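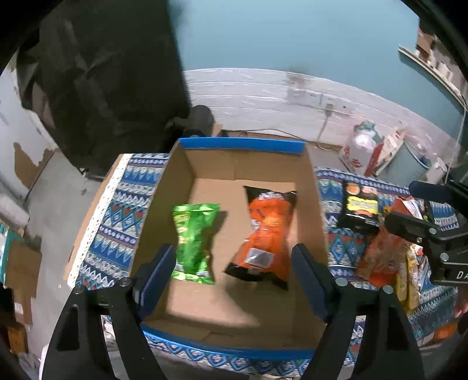 Why do crisp packets feel full of air?

Crisps snap easily. Before a packet is sealed, a machine fills the space with nitrogen, a gas that makes up most of the air we breathe. It works like a cushion on the journey to the shop.

Nitrogen does a second job. Oxygen makes the oil in crisps taste stale, so most of it is pushed out.

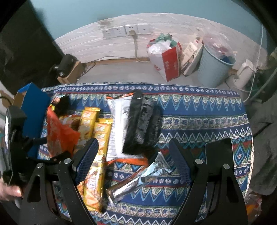 Packets must also keep out water, which makes crisps soft. Many have a very thin layer of metal inside. Snacks come in all sorts of wrappers, such as long yellow packs or a big white bag with black print, but each one has to be sealed tightly.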